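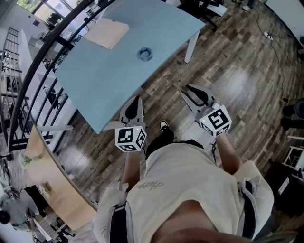
How fine can the Havdale hand mill grind?
It grinds fine enough for a small stovetop pot, and coarse enough for a French press. We do not recommend it for espresso.

Home | Coffee | Hand mills | Spare parts | Contact
Search products... Go

Havdale Hand Mill, by Mendetti

The Havdale is a manual coffee mill for the kitchen counter. It has conical steel burrs of 48 mm and a folding handle. The body is heavier than most people expect -- 1,000 grams with the handle on -- so it stays in place when you grind with one hand and hold it with the other.

The adjustment ring is under the top cover and has 18 positions. Position 1 is the finest. Please turn the ring toward a finer position only while you are turning the handle, otherwise a bean can stay between the burrs and block them. For filter coffee we suggest to begin at 9 and change one step at a time.

The hopper takes almost 100 grams of medium roast beans. Very dark beans are larger and lighter, and you will fit less. Light roasts are harder to grind and need more force at the handle. 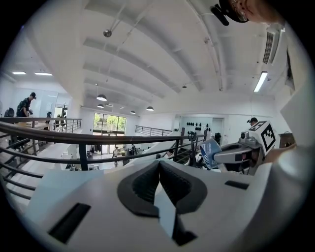 Crumpled packet, blue and white plastic with white print.

Cleaning

Do not wash the burrs with water. Remove the lower burr with the key from the box, brush it, and put it back with the flat washer on top. The glass jar can go in the dishwasher, but its lid cannot. If you grind spices as well, we advise a second burr set, as the smell of cumin stays for many weeks.

In the box: mill, glass jar with lid, burr key, brush, printed manual.

Spare parts

Burr set, jar, washer and handle knob are sold separately. The knob changed last August. Older mills have a narrower thread and need the adapter, which is sold under the name Homora. Check the underside of your mill before you order: the older ones have no letter after the serial number.

Orders are shipped from the Shiferaw warehouse. Spare parts under the same order travel in the same box as the mill.

Last updated: May 10, 2025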